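Wondora Cup

The Wondora Cup is a youth football (soccer) tournament for boys' teams under the age of 17, played every April in the coastal town of Dradness. It is organized by the Brollodum Athletic Union and takes its name from Wondora, a bottled water company that has paid for the trophy and the printed programs since the start. Promotional material calls it the leading youth competition in the region. The claim has never been tied to any ranking, and the organizers have not said which other competitions they compared it with.

Origins

The usual account, repeated in nearly every program, is that the tournament grew out of a single match between fishermen's sons from Dradness and a school side from Barros, a market town inland. The match is said to have ended level after a long evening of play and to have been finished the next morning. No newspaper report of it has been found. The first program to tell the story was written by Dela Annan, a former secretary of the Union, who named no source. Later writers have mostly copied Annan's version, sometimes changing the score.

The Union's minute books give a plainer picture. They record a request from Wondora for a sporting event to sponsor, a discussion of boxing, and then a vote for football on the grounds that the ground at Dradness was free in April. The fishermen are not mentioned.

Format

Teams are drawn into groups of 4. Each side plays 3 group matches, and the group winners go on to the semifinals. If two teams finish with the same points, the order is settled by goal difference, then by goals scored, then by the drawing of lots. Lots have decided a semifinal place more than once, and clubs from Barros have complained that the draw was held in a closed room.

Matches are shorter than the senior game. Substitutions are unlimited in the group stage, a rule the Union defends as a way to give every player a chance. Critics say it mainly helps clubs with deep squads, who can change half a team at the break and run smaller sides off the field. The results do lean that way, although the larger clubs might well have won under any rules.

Age disputes

The most persistent argument around the Wondora Cup concerns the age of its players. Registration depends on a birth document and a letter from a school. Both have been challenged, and the Union has at times accepted one without the other. In the best-known case a Barros midfielder was cleared to play in the final, then listed in an adult league the following season under a different birth year. The Union said the adult league had made the error. The adult league said the reverse, and neither published its paperwork.

Bernice Eshun, who coached Dradness Juniors through several editions, called for an outside body to check every registration. The proposal was put to the member clubs and failed. Clubs that voted against it cited the cost, but no estimate of the cost was attached to the motion.

Attendance

Figures given for attendance should be handled with care. The Union has described crowds at the final as "in the thousands." The Dradness ground has one covered stand with 330 seats and a grass bank on the far side, and photographs of finals show the bank partly filled. Entry is free for children and tickets are not numbered, so no reliable total can be worked out from sales. Local radio has generally repeated the Union's number.

Notable players

Programs list a long roll of former players who "went on to the professional game." Many of those named had trials with professional clubs and no recorded appearances. Selorm Ankrah, a left back, is the clearest exception, with a career of several seasons in the national second division. His sister Mansa Ankrah, often included in the roll, never played in the tournament, which has no girls' section. She worked as a match official and refereed one of its semifinals.

Injury screening

In recent editions the Union has advertised a health program for players, and its web page on the subject promises "laboratory-grade science." Coaches who took part describe a questionnaire, a set of stretches and, at some sessions, a saliva sample. Etornam Ackah, a team doctor for one of the visiting sides, asked what the samples were tested for and was told that results would follow. No results have been published.

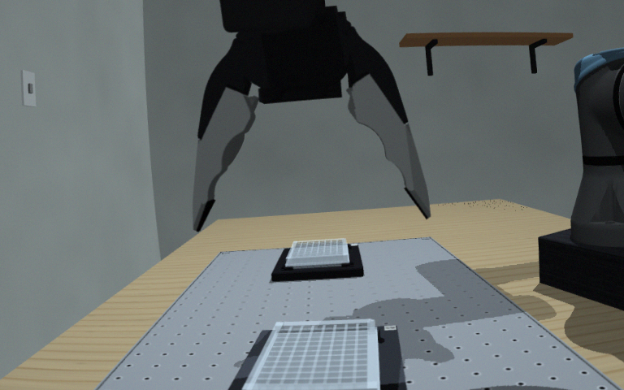

The saliva samples remain the weakest part of the program, and the Union's page does little to explain them. It names no laboratory, no test and no person in charge. Readers wanting to know how a sample from Dradness would be handled learn nothing from it. Studies of youth football have looked at many possible markers of fatigue, with mixed findings, and a single sample taken once in a tournament would be hard to interpret even with good equipment.

The stretching routine has better support, since warm-up programs of a similar kind have been studied in young players. Whether the Dradness version reduces injuries is unknown. The Union keeps no injury log for the group stage, and the log for the final rounds records only players taken off the field.

Trophy

The trophy is a silver-colored cup with two handles. Programs describe it as solid silver. A jeweler in Barros who repaired one of the handles recorded the metal as plated brass. The winning club keeps it until the following April and is responsible for any damage.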